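How to Write and Lead the Intercessions at a Church Service

If your name has come up on the rota for the prayers and you have never led them before, you can have something ready in an evening.
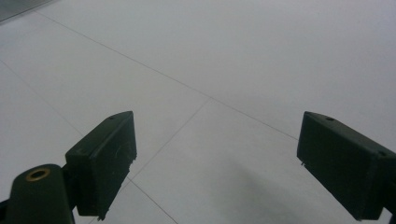
Start with the readings for that service. Get them from whoever is preaching, and ask what the sermon will be on if they know yet. You don't need to echo the sermon in your prayers. You just want to avoid praying cheerfully about harvest when everyone has spent twenty minutes in Lamentations.

What you need

The readings, the current prayer list, a recent newspaper or news site, and paper. I still print mine in large type with wide spacing. A phone screen goes dark in the middle of a silence and then you are tapping at it.

Choose a shape

Most congregations are used to an order, and it helps to keep it. At Vornulstead we use four sections:

The church, near and far
The world and those who govern
The sick and those in any kind of trouble
Those who have died and those who mourn

Write each section as a short paragraph. Two or three sentences will do. If you go much over that, people stop praying and start listening to you read.

Write for the ear

Read every line out loud as you go. Long sentences with several clauses look fine on paper and fall apart when spoken. Use the words you would use with a neighbor. "Be with the nurses working tonight" is easier to pray than "sustain all those engaged in the provision of care."

Speak to God and keep the congregation out of it. It is very easy to slip into giving announcements: "We pray for the pancake supper, tickets available from Godelieve Kuipers after the service." The same goes for opinions. When you pray for people in government, pray that they will have wisdom and honesty, and leave out what you hope they will decide. There will be people in the room who voted the other way, and they have to be able to say Amen.

The response

After each section, leave a line for everyone to join in. Ours is:

Lord, in your mercy,
hear our prayer.

If you use a different response, say it once at the start and have people repeat it. Keep it short enough to remember without looking down. I once used a response of 2 full lines from a psalm and by the third section I was saying it by myself.

Names

This part needs the most care. Check the list with the parish office the day before. When I took over from Jeanine Verschueren there were 83 names on ours, and a good number had been well again for years. We now take names off after a month unless someone asks to keep them on.

Use first names only for the sick unless the family has agreed to more. Never say what is wrong with them. "We pray for Siebe" is enough, and people who know Siebe will know.

Find out how to pronounce anything you are unsure of, and write it out on your page the way it sounds. Štěpánka Trnka taught me hers at the coffee urn, and I have it written in the margin as SHTYEH-pahn-ka.

Leave silence

Write the word PAUSE on your page wherever you want one. Then count slowly to ten in your head before you go on. It will feel too long from the front and about right from the pews. Tell people it is coming – "we name in silence those known to us" – so they don't think you have lost your place.

On the day

Get there early and try the microphone with the person who runs it. Stand a hand's width back from it. Put your page on the lectern before the service, and keep a second copy in your pocket or bag.

Walk up during the last lines of the creed or hymn before you, so there is no long gap. Look up, wait until people have settled, and begin with something simple such as "Let us pray." Go slower than you think you should.

If you lose your place, stop and find it. If you have left out a name, add it in the next section. Rianne Coppens leads ours in May while I am away and she always ends with the Collect of the day, which works well if your priest or minister doesn't normally say it at that point.

Keep your pages in a folder afterward, with the readings noted at the top. The same readings will come around again, and you will be glad of a first draft, though the names and the news will need doing over.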